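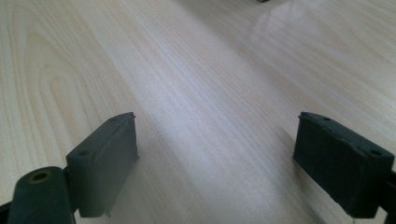 Unit 4 handout: Putting

Most strokes in a round are lost on and near the green. At the Fidoston course, a student group played 10 rounds and logged 614 putts. Of the putts from circle one, 67 percent went in.

Stance
Staggered: front foot toward the basket, weight moves from back to front.
Straddle: feet wide and level. Use it around trees.

Release
Keep the wrist loose and the nose of the disc slightly down. Finish with the hand pointing at the chains.

Foot faults
Inside circle one you must show balance behind the marker before moving forward. Read the Okafor chapter on this before lab.

Lab
Bring two putters of the same mold. Log every miss as high, low, left or right.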